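From: Andri Koller
To: Gelemholm sewing list
Date: 13th November
Subject: Re: [gelemholm-sew] sheers for big window, hem height + lights showing thru

Rupert, quick answers, I have to be out of the house shortly so forgive the typing.

Rupert Auer wrote:
> Finally ordering the fabric for the living room window. Want floor length
> sheers, something linen looking, not shiny. Three things I can't settle.
>
> 1. Do I let them touch the floor or stop short? We have carpet.
> 2. How full? The Bachmann leaflet says double the track width and my
> sister says that's stingy.
> 3. We look out over the town and my wife wants to know how much you'll
> see through them after dark. She doesn't want to lose the lights
> completely. I don't want to feel like I'm sitting in a shop window.
>
> Track is 200 cm, ceiling mounted. Drop from the gliders to the carpet is
> more than I thought but I'll measure again. Any pictures of something
> similar would help, all the ones in the catalog are shot at noon with a
> bowl of lemons.
>
> Rupert

OK in your order.

1. Stop short. On carpet especially. If they touch, the hem drags and picks up fluff and the folds kick out at the bottom. A finger's width is fine. Measure the drop at both ends AND the middle, carpet is never flat, mine was out by more than I'd like to admit. And hang them for a week before you sew the hem!! Loose weaves drop. I hemmed straight off the table the first time and had to redo the lot.

2. Your sister is right. Double is ok for a heavy cloth but a sheer wants more, I'd go two and a half times. On 200 that's 500 of fabric plus side hems. You get proper deep folds and it still looks like a curtain when it's closed. With less it goes flat and you see every crease from the packet.

3. Depends on the weave more than the color. Off-white linen look, loose weave, at night:
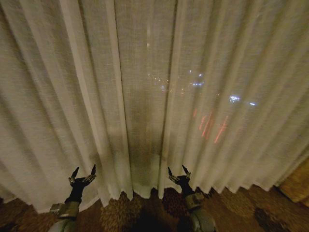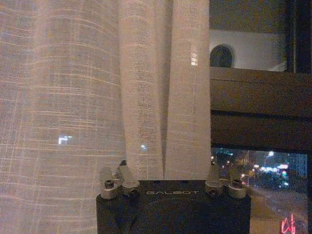 Full length, off the carpet, and the town lights still come thru the cloth. First one has the reds and oranges over on the right as well as the white ones. So your wife keeps her lights, they just go soft. You lose the shapes of things. In the second one you're near enough to see the threads, there's a sort of faint check with the crosswise ones a warm beige. I like that a lot more than the plain voile, which looks like a bandage to me.

Your shop window worry is fair though. With lamps on inside, anybody out there sees shapes. Sheers are a daytime thing for privacy. If you're overlooked, put a second track in while the ladder is out. Double track costs hardly more than single and you can leave the back one empty till you decide. I didnt and regret it.

Fabric and where to get it

Triltier have a slub linen mix, code 3950, comes in a wide width so you can run it sideways and have no joins. Ask for the cream, the one they call natural is more gray. Get a sample and look at it at night against the glass, not on the counter. Ningate is cheaper but narrow, so you'd be joining panels, and a seam in a sheer shows like a zipper once there's light behind it.

Wash it before cutting. Cool, no spin, hang damp. Mine shrank 37 mm on the drop, which would have been a disaster after.

Heading tape: pencil pleat 74 mm, the see-thru kind. White tape shows from outside as a solid band. Knot the cords at one end only, and don't cut them after you've pulled them up, you need to let it all out flat for washing. Wind them round a bit of card and tuck it behind.

Bottom hem: double, same depth folded twice, otherwise the raw edge shows as a darker line. No weights in it, they pull on a loose weave. The bottom edge will go wavy with the folds, leave it alone, thats how it should look.

Sides: narrow double hem, walking foot if you have one, long stitch. Tissue paper underneath if it creeps.

Iron before hanging, steamer after. Let the folds settle, tie them loosely with strips of the same cloth for a couple of nights. Loosely or you get a waist in the middle.

I still have a length of the clear tape left from June, enough for one of your panels maybe. Shout if you want it and I'll bring it Thursd— sorry, next meeting. And send me the drop before you order, I'll check the sum.

Andri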